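Do plastic dish racks really need a drip tray?

Viltik wants to sell me a tray for my gray rack. Sounds like a racket. Does anyone here use one?
2 votes

Retwood: Yes, buy it. Everyone should have one.

Okabe: Everyone? I doubt it. My rack has an open grid floor, so water goes straight through to whatever is under it. A folded towel handles that — change it daily. I'd worry more about pegs that won't hold a deep bowl.
3 votes

Kumiko Hirano:
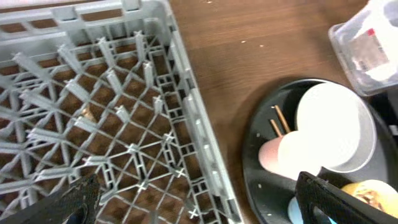 Lokthorpe, December 10, 2019 — Gray rack with pegs, right on the wood tabletop, cups lying on the round black tray beside it. I'm not convinced by the towel either. Any old baking sheet will do, and I wouldn't pay Viltik for one.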